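Our returns desk is getting two robot arms. What happens to the people who shelve?

Posted in Work and Workplace by oltberg_backroom

I work in the back room of a book distributor. We take returns from stores, check them, sort them by title and put them back on the shelf for reorder. There are 13 of us across both shifts. Management signed with a company called Vallero to bring in two-arm stations for the sorting and shelving part, starting in June. They sent us a page with pictures of the work on a small practice table, Chinese titles, a little wooden stand and some bowls.

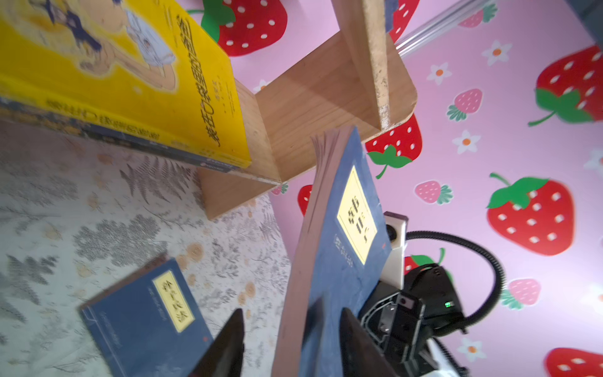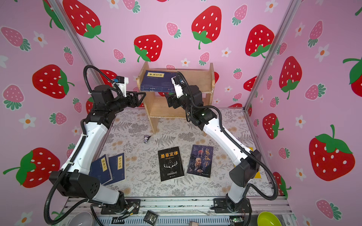
What they say and what I want to know

The notice says no jobs are being cut "as a direct result." It also says that one person will look after 2 stations. Right now a good person on my shift shelves 833 books between clock-in and clock-out, and we get a small bonus for going over target. I do not see how there is a bonus if the arms do the shelving. I also have a bad shoulder and would not mind doing less lifting, so I am not against it. I want to hear from people who have been through this. Did your job change, did your pay change, and what should we ask before it starts?

3 replies

prernance_nights

We had this at a warehouse called Prernance, with small boxed goods and some books. I was a picker for years and then I was what they called a station lead.

The job changed a lot. I used to walk all shift. After the change I mostly stood between two stations, filled the infeed, cleared whatever had stopped, and took the finished shelves away. Thin paperbacks and anything with a slippery cover stopped the arms most. Hardcovers were easier. If your returns are mixed sizes, expect a lot of clearing in the first months. My feet felt better and my neck felt worse, from looking down into the stations.

The pay went like this. Base rate stayed the same. The bonus was tied to personal count, and personal count did not exist anymore, so it dropped to zero for the first pay period. We complained and they made it a team bonus based on what the room shipped. It came out a little lower than what the fast people used to make and a little higher than what the slow people used to make. You can guess how that went over.

Things I would ask for in writing before June:

What replaces the bonus, and from what day.

Who gets blamed on the sheet when a station is down. Ours went on the station lead for a while, even when it was a software fault.

Whether the target for the room goes up right away. Ours was set at 567 items per station from the first shift and we did not reach it until much later.

Whether people who are trained on the stations get a higher grade. We did not ask and we did not get it. The people hired after us did.

Who does the condition check. In our place the arms moved the item but a person still decided if it was damaged. That part got heavier because everything came at one speed.

On "no jobs cut as a direct result," in our case that was true on paper. When people left they were not replaced. The night shift is a lot smaller than when I started.

obura_user

robots always take the jobs in the end, start looking now. my cousin's plant said the same thing about no cuts

stackroom_b

I am on the other side of this. I set up stations for a library supplier and spend the first weeks on the floor with the crew.

I would look closely at the pictures they gave you. In the first one a gripper has a blue hardcover held upright by the wooden stand. In the second, the books on the stand are in a stack, and the others are spread out on the mat. A practice table tells you very little about a back room with totes, shrink wrap and torn jackets. Ask Vallero to run a tote of your own returns, picked by your crew, and ask to be there when they do. Write down every stop and who clears it.

On the shoulder, ask where the infeed sits and how high. I have seen places where the robot took over the easy reach and left the worker lifting full totes to chest height all day. A table that goes up and down fixes most of it, but it has to be in the order before delivery. Afterward it comes out of some other budget and takes forever.

Also ask who can stop the station. Everyone who works within reach should be able to, and should be shown how on the first day. Some sites train only the lead, and then the lead goes on break.

I agree with the first reply about the grade. Clearing faults and restarting a station is skilled work and should be written into the job description before people start doing it for free.

Comment from oltberg_backroom

Thanks. I had not thought about the infeed height at all. I asked my supervisor about the bonus this morning and she did not know either, so she is sending it up. I will ask about the tote test at the next shift meeting and post what they say.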